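How to sort a box of mixed electronic parts into trays

If you have ever been handed a carton of odds and ends from a workbench and told there is "good stuff in there", you will know the slightly sinking feeling that comes with lifting the lid. I had one of those on a Saturday in April, passed on by my old friend Tetsuya Ueda when he gave up his unit at Stestau, and I've been meaning to write up how I go about it ever since (he did ask, bless him).

Start with a clear surface, and make it a pale one if you can. Small screws and snipped leads vanish on dark wood, and I've spent more evenings than I care to admit patting a brown desk with the flat of my hand. Then put out your bins before you open the carton. I like shallow ones with a raised rim and rounded corners, in one strong colour, and a metal tray for whatever you're working through at the time.
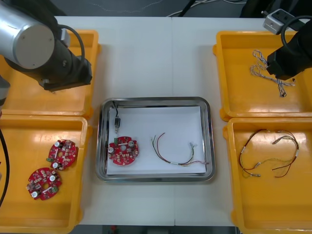 Leave at least one bin with nothing in it to begin with. You'll want it sooner than you think, usually when you meet a part that belongs nowhere, and it is so much nicer than starting a heap on the table.

Circuit boards come first. Lift them by the edges and lay them flat, parts side up, with a bit of space between them. Try not to stack them, even if they're the same sort, as tall capacitors and little terminal connectors are just the things that get knocked. If a board has a maker's mark or a part number, copy it on to a slip of paper and pop it in the bin too.

Next, anything with wires attached. Solenoids, small motors, fans and so on all love to tangle, so take them out one at a time and follow each lead from the body to its plug before you pull! If two are knotted, free the plug end first and work backwards. Solenoids need a little extra kindness: don't carry them by the wires, and check that the return spring is still sitting on the plunger. A scuffed coil wrap needn't worry you at this stage, but do put aside any with bare or cracked leads. 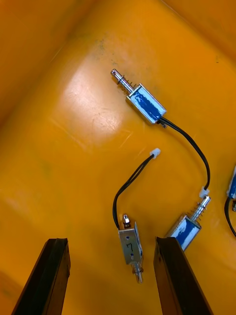

Push-pull solenoids in a yellow-orange bin, with the leads lying loose.

Once they're all out, fold each pair of leads into a loose loop and hold it with a paper tie. Wipe the bin with a barely damp cloth and let it dry properly before the parts go back. Scratches in the plastic don't matter a bit.

Labels go on last, when you know what you've got.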